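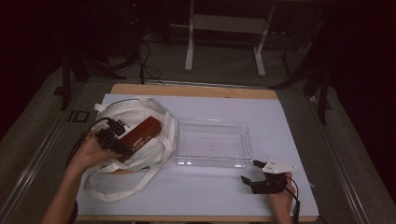
Handout 6, page 2

## Packing small goods: bag, tray or bin

Before you pack anything, cover the table with a pale sheet. Small items show up better on it, and the tabletop stays clean. Lay the tote on its side if it is going to be emptied, with the handles pulled clear of the work area.

A shallow tray is for sorting. Low sides let you reach in from any direction, but it will not hold a tall box upright and should not be carried full. Anything that leaves the table goes in a bin.
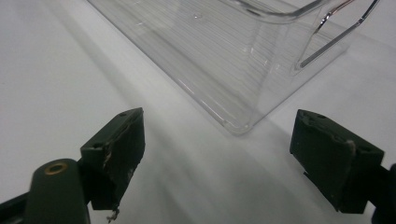
Department of Home and Storage Studies, Trandow College

Clear bins are used all through this unit. Check three things on each one:

- **Walls.** Fine ridges make labels peel. Put the label on a flat part if there is one.
- **Corners.** A rounded corner wastes space with square boxes — allow for it when you measure.
- **Grip.** Try the handle end before loading.

For the exercise, use an inside length of 300 mm and a box width of 80 mm. Three boxes fit side by side, with 60 mm left over.

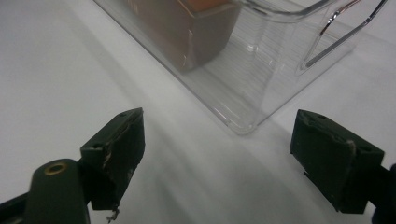

Place the first box against one wall and work across from there. Long boxes go in flat, with the printed side up if it can be read. Soft things like a folded tote go in last, to fill the gap.

Write the contents on the Sakham card and leave it with the bin. Cards are due in May.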